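4.2. Recogida de objetos en una encimera con desorden real

Pasamos ahora a la parte del estudio que más ganas teníamos de contar. Los resultados de la sección anterior se obtuvieron sobre una mesa despejada, con buena separación entre piezas, y una cocina doméstica se parece poco a eso. Para acercarnos al uso cotidiano montamos el puesto Skarkunside, una encimera provista de enseres corrientes, y evaluamos en él la política Kaster sin volver a entrenarla. El conjunto de demostraciones es el mismo de antes (1.770 trayectorias teleoperadas, grabadas en febrero) y ninguna procede de este puesto.
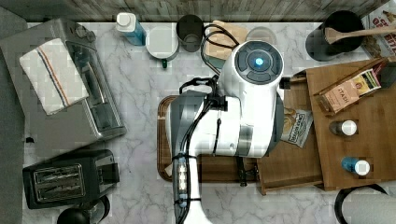 Figura 5. Puesto Skarkunside en vista cenital, con el brazo sobre la bandeja central.

La oclusión es, a nuestro juicio, el problema más interesante de esta configuración. Una política que decide a partir de una sola vista cenital pierde información justo cuando más la necesita, es decir, cuando el brazo se extiende sobre la zona de trabajo. En la Figura 5 el propio brazo oculta parte de la bandeja de madera, y los cables que rodean la articulación superior tapan también un trozo de la tabla clara del fondo. Kaster conserva una memoria breve de las observaciones previas y la combina con la vista actual, de modo que la estimación del objetivo no depende de un único fotograma. El organizador escalonado de la derecha añade otra dificultad: la caja de té Stash está inclinada, y una pose de agarre calculada para cajas verticales no le sirve.

Definimos 44 tareas, todas con una instrucción breve en lenguaje natural, y ejecutamos cinco intentos de cada una. Como referencia empleamos Saragih, nuestra variante sin memoria, con idéntico codificador visual y el mismo presupuesto de entrenamiento. Kaster superó a Saragih en el conjunto de las tareas, y la diferencia se amplió (¡y mucho!) en las que obligan al brazo a cruzar la encimera antes de cerrar la pinza. Es un resultado que nos alegra especialmente, ya que la memoria apenas encarece la inferencia.

Quedan fallos por resolver. Los más frecuentes aparecen con envases flexibles, cuya forma cambia al primer contacto, y con frascos pequeños muy próximos entre sí. Para los primeros estamos probando Peditex, un módulo táctil que describimos en la sección 5.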